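Search this site Type and press enter

Drying the dishes without a cloth

When I moved to Ladotthorpe I had a kitchen with very little worktop and no dishwasher. I washed everything by hand, dried it with a towel, and the towel was always damp and smelled of old soup. My neighbour Ghada Tarawneh told me to stop drying and buy a rack. I have used one for five years now and I want to write down what I learned, for other people with a small kitchen.

First, the place. Put the rack close to the sink, but not so close that the dirty water jumps on the clean plates. If your worktop has a wood pattern, like mine, look where the water goes. Worktops do not like a puddle at the joint. I keep a folded cloth under the side nearest to the sink and I change it every evening.

Second, the order of washing. Glasses go first, when the water is clean. Then bowls, then plates, and the greasy pans at the end. I rinse with warm water if I have it, for it runs off faster than cold.

Bowls are more difficult than plates. A plate stands by itself between two wires, but a bowl wants to roll over and catch water inside. I lean each one with the open side down or well tilted, so the water can find the way out. Do not put one bowl inside the other, even if you are in a hurry. They stick together and the inner one is still wet in the morning.

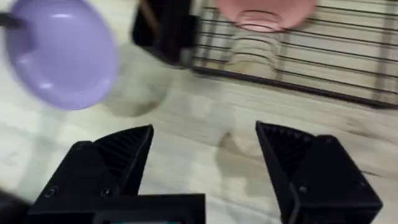 Plastic bowls need more patience. Water stays on plastic in small drops, and on ceramic it spreads and dries away. I give plastic things one good shake over the sink before they go to the rack. Also look at the foot ring under the bowl. When the bowl is upside down, this ring keeps a little pool, and it will run down your sleeve when you pick the bowl up. One touch with the corner of a towel is enough.

The rack itself must be washed too, and many people forget it. Every two weeks I take mine to the bath, pour warm water with a spoon of white vinegar over it, and brush the corners where the wires meet. In November, when the windows are closed all day, I do it more often. If the coating on a wire is broken, dry that place well, or it will make a brown mark on your cups.

Last thing, empty the rack before you cook. Clean bowls next to a frying pan catch small drops of fat, and then you wash them again.

Updated July 2021

Comments

Baltazar Arriaga
I did not know about the foot ring, but my sleeve knew. Thank you.

Ximena Quezada
Does the vinegar not hurt the coating? Mine is a cheap rack and already looks tired.

Tonantzin Orozco
Ximena, I use a weak mix and rinse it straight after. No problem so far with mine.

Related tips
Cleaning a kettle in hard water
How to store lids in a narrow drawer
Getting the smell out of plastic boxes
Which sponge for which pan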